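Saltura confie les gestes répétitifs du tri à des bras automatisés et forme ses équipes à les conduire

Il y a des matins où l'on arrive à l'atelier en pensant déjà à son épaule, et c'est un peu de là que tout est parti. Saltura, qui trie et reconditionne des articles ménagers et de petits appareils, met en service deux postes automatisés conçus avec Andbridge, et souhaite raconter ce que cela change pour celles et ceux qui y travaillent.

Jusqu'en avril, chaque opérateur saisissait à la main jusqu'à 1 805 articles par poste de travail et par jour, penché au-dessus des bacs. Le bras prend désormais en charge la saisie ; les équipes gardent le contrôle, le classement des cas difficiles et la préparation des essais en simulation, où chaque nouvel objet passe avant d'arriver sur la ligne.

« J'avais peur de regarder une machine travailler toute la journée, et je me retrouve à lui apprendre mon métier, ce qui est bien plus fatigant pour la tête mais tellement plus doux pour le dos ! », confie Pornthip Onsri, opératrice devenue conductrice de ligne. 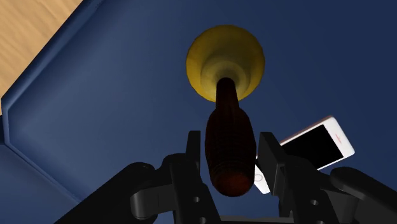 Saltura, atelier de Muvby, le 12 mai 2019

Une ventouse à manche brun serrée entre deux doigts noirs, un smartphone blanc posé à côté dans le bac bleu : les essais simulés mêlent volontiers des objets que tout sépare. Aucun emploi n'est supprimé, et 800 heures de formation sont prévues pour accompagner les équipes.

Contact presse : Ada Valentini, Saltura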